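The Toller folding shopping trolley, reviewed by someone who swore he'd never own one

Feb 8, 2018

There comes a point in life when you stop carrying the potatoes home and start pulling them. Mine came in November, halfway up Welleck Hill, when the handle of a bag for life gave out and 26 satsumas went back down without me.

So I bought the Toller. It cost more than I'd like my father to know, it weighs less than the cat and it folds flat in 4 moves, the third of which requires a knee. The instructions show a smiling woman doing it with one hand. I have not met her equal.

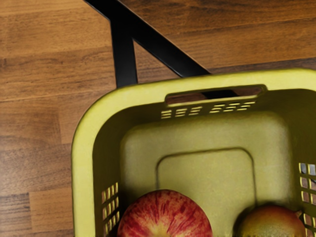 On the flat it's lovely. The wheels are quiet, the handle is the right height for a tall person and the bag swallows a week's food for two, provided neither of you drinks much squash. Kerbs are another matter. Going up, you pull and hope. Going down, it arrives at the back of your ankles slightly before you do.

The shops vary in their welcome. The big Zondville lets you hang it on the front of one of their own trolleys, where it sticks out like a figurehead. The little greengrocer would prefer you left it outside with the dogs.

As for looks, I went for plain navy. The other choice was a pattern of owls, and I'm not ready.
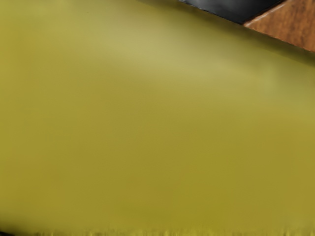 Ibrahim Onuoha writes that I should have bought the Uzor, which has three wheels on each side and walks up stairs "like a polite tank". He has had his for 8 years and replaced only the bag. I tried one in the shop afterwards and he's right about the stairs, but it doesn't fold, and my hall already contains a bicycle.

Three and a half stars. I'd take off another half for the ankles, but I have started wearing thicker socks.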